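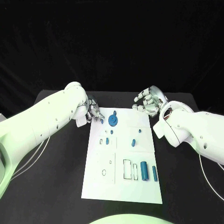

The new Sestov layout sheet is ready, and copies can be collected from the Clorthorpe store during January. It replaces the version that went out with the last set of boards, which had bolder lines and a lot more wording on it. Most of the complaints we had were that people spent longer reading the sheet than setting it out. The outlines are thin and black now on plain white, divided into panels, and against a dark tabletop the edges of the sheet are easy to find. The small blue pegs show up well on it too, which was less true of the old cream stock. It goes down lengthwise, as before.

We have had 182 sheets printed in the first run. That covers every table at Clorthorpe and at the Dorkadska rooms, with a reasonable number over for replacements. If your table already has an old sheet in good condition, please hand it in when you collect the new one. A mixture of the two in the same room causes muddle, because the panels do not line up and the instructions for one make no sense on the other.

Pegs are being reissued at the same time. The order from Lamont came to 1,576, and they have been bagged by table. Check your bag before you begin and tell the store if anything is missing. Last time several tables made up the difference from the spares tin without saying so, and the tin was empty well before the end of the season. The spares tin is now kept behind the counter. It can still be used, but sign for what you take.

There has been a question about the heights. The pegs in a bag are not all meant to be the same, and a pair may have one standing a little taller than the other. Do not send these back as faulty. Anyone who has been filing or trimming pegs to match should stop, please, and swap the trimmed ones for new.

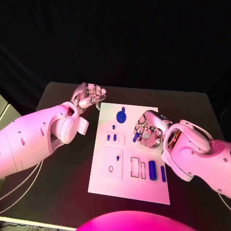

Setting out takes some getting used to if you learned on the old layout. Start with the sheet flat and square to the table, and leave the pegs in their bag until it is. Sheets that have been stored rolled should be laid face down under something heavy the night before. Bring the pegs over one at a time and hold each one close above its place before letting go. Dropping them from a height is the usual cause of pegs on the floor, and the floor at Dorkadska has gaps between the boards.

Those who tried the sheet in December were given 30 minutes for a complete set-out and clearing away. The time was enough for nearly everyone, including two people who had not done it before. The part they found slowest was clearing away — pegs went back in the wrong bags and had to be sorted again. The bags now carry the table number on both sides, which should help. Clear one panel fully before going on to the next.

A few points on looking after the sheets:

They should not be written on, even in pencil. Several of the old ones came back with arrows and initials all over them. If a note is needed, put it on the table card.

Drinks stay on the side shelf. The surface can be wiped with a barely damp cloth, but the print will lift if it is rubbed, and there is no need for spray of any kind.

Please do not tape the corners down. Tape has taken the surface off more sheets than anything else. If a corner will not lie flat, the store has small weights to lend.

The Sestov notes have been changed to go with the new layout and are now 3 pages long, down from five. Printed copies are in the folder by the door at both sites. The drawing on the last page of the notes is slightly smaller than the sheet itself, so do not try to trace from it or use it in place of a sheet.

We expect to keep this layout for at least two years. Small corrections may still be made at the next printing, and comments are welcome up to the end of March. The most useful ones say which panel is meant and what went wrong there. A general remark that the old one was better does not give us much to work with, although we have had a few of those already and have kept them.

Collection is from the Clorthorpe store between ten in the morning and noon. Dorkadska tables will have theirs brought over with the usual delivery and do not need to come in.

January
By the Clorthorpe stores desk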